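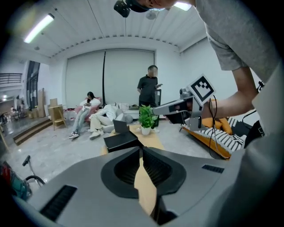 Ticket 2587: Roll-call votes missing from the Condevow council tracker

Status: Solved, one follow-up open
Opened: 13/02/2024
Handled by: Zhiqiang Xie

What was reported

A reader wrote in to say that Councilmember Grīnberga shows up as absent for every vote in the November session. She was at that session! She spoke twice on the transit levy, and the minutes have her voting no. The reader attached the page of the minutes, which saved me a lot of digging – thank you, whoever you are.

First look

I pulled up her profile and saw the same thing: a full column of "absent" for November and normal votes before and after. My first guess was the import from the clerk's office, so I opened the raw file. Her votes are in there, spelled out plainly. So the file is good and we lose her somewhere on our side.

Tried: re-running the November import. No change.
Tried: clearing the page cache. No change.
Tried: importing one vote by hand with her name typed in. That one worked, and I got pretty excited.

What was going on

The clerk's office switched to a new export in November, and it writes the letter ī in her name as two characters, a plain i plus a separate accent mark. Our member list stores it as one. On screen they look identical. The matcher compares them, finds no match, and drops the vote into the unmatched pile. Then the absence filler comes along, sees no vote for her, and writes "absent". I love a bug like this, even if it did make a hard-working councilmember look like she skipped a month.

The unmatched pile had 397 rows in it. Most were old junk (test rows, a retired member, blank lines), but 35 were hers. The alert for that pile goes to an inbox we closed last year, so it never reached us.

Fix

1. Names are now converted to one form on both sides before matching.
2. Re-ran November. All 35 votes landed on her profile.
3. Checked them one by one against the signed minutes. Every one agrees, including the no on the levy.
4. The absence filler now stops and asks if there is anything unmatched for that meeting. It should have done this from day one.
5. Alert moved to the shared support inbox.

Side effects

The attendance ranking on the front page changed, and Grīnberga moved up 12 places. Cunier, the newsletter that reprints our ranking, had already run the old one. I wrote to their editor with the corrected table and she answered within the hour, super friendly, and said a correction goes in the next issue. I also put a dated note at the bottom of the profile so people can see what was changed and why.

Still open

Skedberg council uses the same export. I see no accented names on their current list, but a special election is coming up there and I'd like to run a test file through before the new member is seated. Leaving this ticket linked until that's done.

Reply sent to reader

Hi, and thanks so much for catching this! You were right, the votes were there and our site was dropping them. The profile is fixed now. If anything else looks off – even something small – please send it over, page numbers and all.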